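The Clavel Parcel

The parcel came in September, on the morning bus, and Begoña Soler carried it up the hill to Hernirmont under one arm with a loaf of bread under the other. She had told herself she would open it at the kitchen table like a sensible woman. She got as far as the wall by the chapel, sat down, and picked at the tape with her door key until it gave.

There was a letter on top, and she read that first because her mother had brought her up to read the card before the present. It was from Arne Strobel, whose handwriting had not improved in the 19 years since he had left the village owing her husband a ladder.

"Dear Begoña," it said. "I have been clearing my house at Lavus and you would not believe the things a man keeps. This belongs to you, or to Aurelio, and I leave it to the pair of you to argue over. Please don't be cross about the ladder."

She laughed at that, out loud, and a cat got down off the chapel step and went elsewhere.

Under the letter there was a great deal of wrapping, far more than anything could need, and something blue deep inside it.

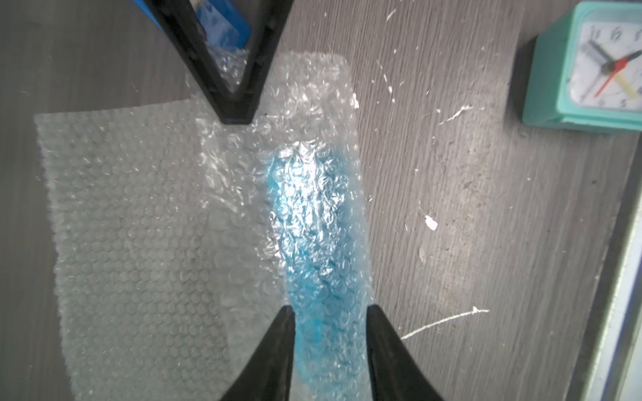

Blue, under all that bubble wrap.

She knew it before she had it halfway out. It was the pen, the blue one, the one that Aurelio Paredes had carried in his shirt pocket the summer they ran the little theatre in the old wash-house, when he was writing them a play in three acts and never got beyond the second. He had accused everybody of taking it. He had accused Thibault Maillard to his face, at supper, in front of the soup, and Thibault (who was a proud man, and had built all the scenery with his own hands and been thanked for very little of it) had put down his spoon and gone home to Alcaraz on the next bus. That had been the end of the play, and of a good deal else.

And all this time it had been with Arne! She turned it over and over. It still had the tooth marks in the cap.

She thought about the wash-house then, which she had not done for a long while. You could still get in if you lifted the door as you pushed. Hedvika Kopecký kept her onions there in winter, and some of Thibault's painted boards were stacked behind them, facing the wall as though they had been naughty.

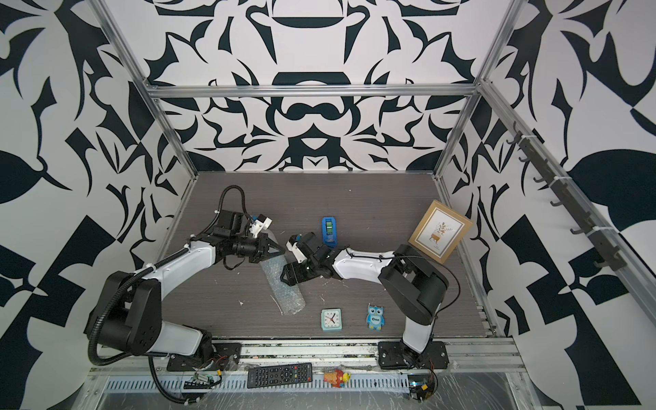

The second act had ended with a storm, she remembered, and Hedvika shaking a tin tray behind a curtain with such enthusiasm that the front row could not hear a word. There were 56 people in the audience for the rehearsal, which was more than lived in the village, and Aurelio had stood at the back mouthing every line. He'd been so happy. She had forgotten that part, what with everything that came after.

The bread was getting cold beside her. She put the pen in her coat pocket, folded Arne's letter around it, and instead of going up the hill she went along it, past the fountain and the Clavel bakery, to the house with the green gate.

Aurelio was in the garden tying up his beans. He had got thin, she thought, or else his cardigan had got bigger.

"You're early," he said, although she hadn't been expected.

"Have you still got Thibault's address?"

He went on with his string for a bit. It took him three goes to make the knot. "I might have," he said. "Why, what's he done?"

"Nothing at all," said Begoña, and she held out the pen. "You'd better put the kettle on, and find some paper."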